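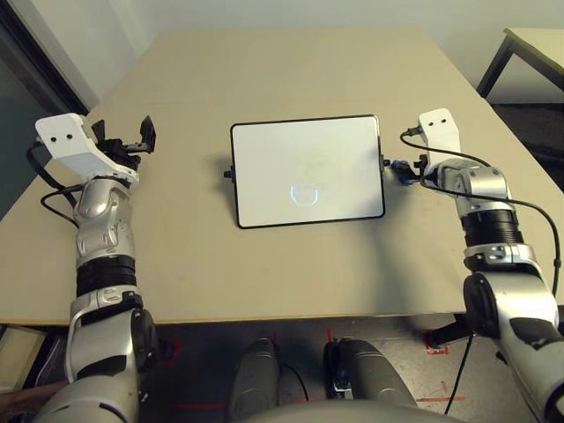
Slide 1. Tablet panel on the table, pale blue mark near the bottom of the white surface.

Leave this up while people find seats. Start when the door closes.

Good morning. This talk is on drawing panels and small desks, and what we learned from using them for sketching at Elliteo. I have 9 slides and would like to keep the last part for questions.

Look at the blue mark first. It is a curve with a faint line across the top. I read it as a bowl. Some of you will read it as a smile, and either is fine for today. Ask for a show of hands.

Then point to the faint grey traces around it. Earlier marks. When people sketch on a panel like this they tend to draw the next thing close to the last one, so the traces gather in one area and the rest stays white. Most of the surface in this picture has nothing on it but that one small shape.

Position. The panel is nearly flat, with a slight tilt toward the viewer. In our desk trial in April we tried flat, slight tilt and steep tilt. People kept going back to the slight tilt. On steep tilt they complained of sore wrists — mention the Polák office here, they had the most complaints.

Table. Plain beige top. We asked for pale tops in every room. A dark top next to a white surface was tiring over a long session. You can see a soft shadow to the left of the panel and below it. Check where your light comes from before you decide where the panel goes.

Slide 2. Trial numbers. 348 people signed up, 300 finished. We kept 1155 sketches. Say these slowly, last time they went by too fast.

Slide 3. Bowls, cups and plates. Simple shapes were the warm-up in every session. One curve, one line, stop. People who said they could not draw were willing to do this much. Show the Lustent worksheet and pass the paper copies down both sides.

Slide 4. Erasing. Half the room liked a clean surface each time. The other half wanted to see what they had done before. Truvulance rooms let people choose, and I would do the same again.

Pause for water. If the clock is past the half hour, skip slide 5 and go to the desk layouts.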